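1 Oct 2020

Condensation again on the inside of the bedroom window, lower third of the pane, heavier at the hinge side. Wiped it at 6.40 and weighed the cloth before and after on the kitchen scale: 53 g. That is the highest reading since I started keeping them. Outside temperature overnight was low for the time of year and there was no wind, so the trickle vent would have done very little.

Hygrometer in the hall read high all morning. I don't fully trust it. Rajitha lent me her spare and the two disagree by 5 per cent, mine being the higher. Put both in a sealed bag with a bottle cap of damp salt, which should settle at 75 per cent after enough hours. Will read them tomorrow and write the correction on a bit of tape on the back of each.

Ran the Dorneck dehumidifier in the spare room with the door shut from nine until lunch. It is rated for a larger room than that one, but the rating is given at a temperature I never reach in here without the heating on. Tank was less than half full. The coil iced twice and it went into defrost both times, so a fair share of the run was wasted. A desiccant unit would suit the house better. Hemi has a Pullia that he says runs well in a cold garage, although it puts out a fair bit of heat and uses more power. Asked him for the model number.

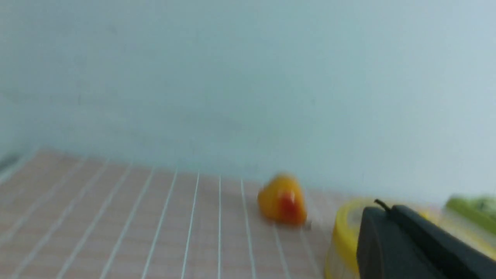 The other matter is the subfloor. Cameron Farquharson came by after lunch and went under with a torch and a moisture meter. He took 16 readings along the bearers and called them out while I wrote them down. The north side is fine. The south side is damp near the laundry and gets drier as you move away from it, a pattern he puts down to a drain and not to rising ground moisture. Two of the vents on that side are blocked with soil where the garden bed was built up against the wall. I knew about one of them.

He suggested, in this order: dig the bed back below the vents, run dye down the laundry drain, then wait and measure again before spending money on a ground sheet. I agree with the order. The bed is mostly lavender and can be moved. He would not take anything for his time, so I gave him the good half of the pumpkin.

Dug until four. Cleared the first vent completely and got the second open at one end. The mesh is rusted through in the corner and will need replacing. Soil behind it was dark and packed hard, with roots in it. Lower back sore, left side.

Decha rang about the bathroom fan. The duct he wants to use is 150 mm and the existing hole is 125, so either the hole gets bigger or we lose airflow at the reducer. Told him to cut the hole. He also wants the run kept short with one bend - fine by me, as long as it vents past the eave and not into the roof space like the old one.

Heating off at ten. Bedroom door left open tonight, everything else unchanged, to compare with this morning's cloth.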